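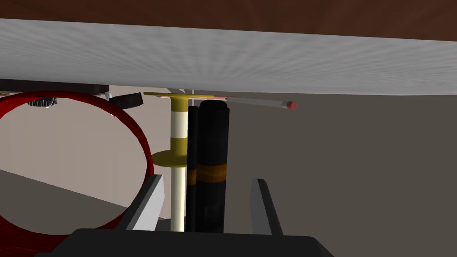

Wrist cam mount on the sim cell, drifted from the real one?
Hendau cell forum > Setup and upkeep

skye_rennie
ok so the sim copy of the Hendau cell. Reset it this morning after the gripper model update and the wrist cam doesn't match the real arm any more. Base of the gripper eats the whole bottom edge of the view, fingers start way too low. On the real cell I get finger tips and a bit of blade, thats it.

Fingers are open, striped pole and the two black cylinders between them, pale slab overhead. Same start pose we always use. Anyone else seeing this or is it my config?

kadri_j
Which mount file? There are two in the repo and they both load without complaining.

skye_rennie
the newer one. I think. It has the 30 degree tilt in it

kadri_j
Then that's your problem. The 30 is for the long bracket. Real cell went back to the short bracket in August when the long one kept snagging the cable.

wahyudi_y
Disagree, don't touch the bracket file yet. I had the same look last month and it was the gripper origin. New model has its zero at the flange, old one had it at the back plate. Cam is parented to the gripper so the cam moved with it. Change the tilt and you're just hiding the offset — picture looks right at one pose and wrong everywhere else.

kadri_j
Bracket is still wrong though. Both can be wrong.

wahyudi_y
sure. But fix the origin first, then look at tilt. Other order and you'll chase it all day.

faizal.n
Side question, why is that pose so low under the slab? Any closer and the pole disc touches on the way out. The top one is right up against the underside as is. I'd back off before doing any cam work, if the arm bumps something you won't know if the view moved or the stuff did

skye_rennie
its the pose we use for the tight space test, low on purpose. But fair, I can back out and check against a bare table

faizal.n
Do that. Checkerboard, three poses, fingers open in all of them. Then close them and do it again. If the tips don't meet on the center line of the view its a cam offset, if they meet but off to one side at distance its yaw.

nadhirah_s
Moderating hat off for a sec. The mount values for the real cell are on the Akomex sheet, the one taped inside the controller door. Somebody measured them properly. Please use those and not whatever is in the repo. I'll pin a scan.

Also reseed with 938 when you compare. Otherwise the clutter lands differently and you're eyeballing a ring that isn't where it was.

skye_rennie
didnt know about the sheet, ta. Loading with 938 now

skye_rennie
Update. Origin was off, wahyudi was right, cam was sitting too far back. Moved it, base dropped most of the way out of view. Still a sliver on the left

kadri_j
That sliver is the tilt.

skye_rennie
ok swapped to the short bracket file. Sliver gone. Tips meet on the center line on all three poses

wahyudi_y
Told you both times it was the origin :)

kadri_j
It was the origin and the bracket. Delete the long bracket file or someone will load it again next week.

wahyudi_y
Don't delete, Plaltodau still run the long one. Rename it.

nadhirah_s
Renaming. Long bracket goes in the Plaltodau folder, default is short from now on. If your launch script has the path typed in by hand it will break, fix it, don't message me.

faizal.n
my launch script has the path typed in by hand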